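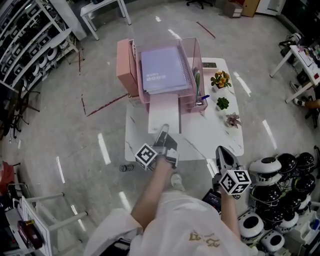
Workshop > Notes > Hand-held grippers

Looking after the Trastetine pair

I have wanted to write up our grippers for ages, and this month I got to rebuild both of them from the screws up, so here goes! If you've never used hand-held grippers for recording table work, you squeeze them yourself, they record what your hands are doing, and the arm learns from it later. We call ours the Trastetine pair, after the project they were made for, and they have had a hard life. They get dropped, they get leaned on, they get picked up by the wrong end. I love them.

What got me started was a drift on the left one. The jaws would close fully on nothing and the readout would still say they were 2 mm apart. You can live with that when you're moving a notebook. You can't live with it when you're pulling a single pen out of an organizer or trying to get hold of the edge of a sheet of paper, and that is most of what we do at the table.

I was sure it was the encoder. I had the replacement out of its bag and everything. Then I opened the housing and found the linkage screw had backed out far enough to let the whole finger carrier wobble. So: out with the screw, clean the threads, a tiny dot of medium thread locker, back in until it's snug, leave it overnight. In the morning I ran the zero routine with the jaws closed and the offset was gone. I may have cheered out loud.

While the left one was in pieces I did the fingers as well. The tips wear on the inside faces first, and you can feel it with a fingernail long before you can see it. I rubbed them flat on fine wet-and-dry paper laid on a piece of glass, going in one direction only, and checked them against each other under a lamp every few strokes. Take it slow here. I once took too much off one tip and had to do the same to its partner, and then they were both too short and I had to order a new set from Vendora.

The marker cubes are the part people ignore, and they matter so much. Each gripper carries a white cube with black square codes on its faces, and the tracking works out where your hand is by reading them. A greasy thumbprint across a code is enough to make the track jump. I wipe the faces with a barely damp microfiber cloth, never alcohol (it lifted the black on our first cubes, very sad), and then I try to twist each cube gently on its mount. If it moves at all, the bracket comes off and gets re-seated. After that you must redo the cube-to-jaw calibration. Please don't skip it and hope. 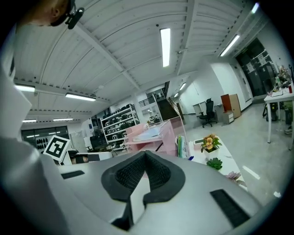 Cleaning the body is my favorite job of the lot, which probably says something about me. I start with a soft brush, dry, and work from the back of the housing toward the jaws so the dust goes away from the joints. The smooth white and gray parts come up beautifully in a minute or two. The black V-shaped pad in the middle takes a lot longer - it's a mesh-like foam with a raised rim around it, and lint settles into the texture as if it paid rent. A strip of low-tack masking tape pressed on and peeled off gets nearly all of it. Don't scrub, the rim starts to lift if you worry at it.

Lighting was the other thing I fiddled with. We work under long fluorescent tubes, and a glossy print will catch them and wash out half a code at certain wrist angles. Our first cubes were printed glossy. I reprinted the codes on matte stock and the dropouts went way down - in a run of 200 squeezes with the glossy set I had 109 clean tracks from start to finish, and I was blaming my own hands the entire time. With matte I stopped bothering to keep score.

Software side, quickly. I keep the calibration files in a folder called Yu (long story, it was the first thing I typed) with one file per gripper, and the old ones get renamed and never deleted. Twice now I've needed to go back and compare. The little Helow script I use for the zero routine also writes the battery voltage at start and finish, and a bigger sag than usual has been my early warning for a stiff joint on 2 occasions. The motorless ones won't show you that, obviously, but ours have a small brake motor that works harder when the linkage drags.

My routine these days, for anyone who wants to copy it:

Before every session: wipe cubes, twist test, close jaws and read zero.
At the end of the day: dry brush, tape on the foam, batteries out.
Once a month: housing open, check the linkage screw, look at the cable where it bends behind the trigger.

That cable is next, by the way. The jacket on the right-hand one is going a bit shiny at the bend and I have a length of silicone sleeve on the bench waiting for it. I want to route it on the outside of the carrier this time and see whether the trigger feels lighter. If it does I'll do the left one to match and put up the measurements.

Filed under: Grippers, Repairs, Bench days

Contact | All posts | Back to top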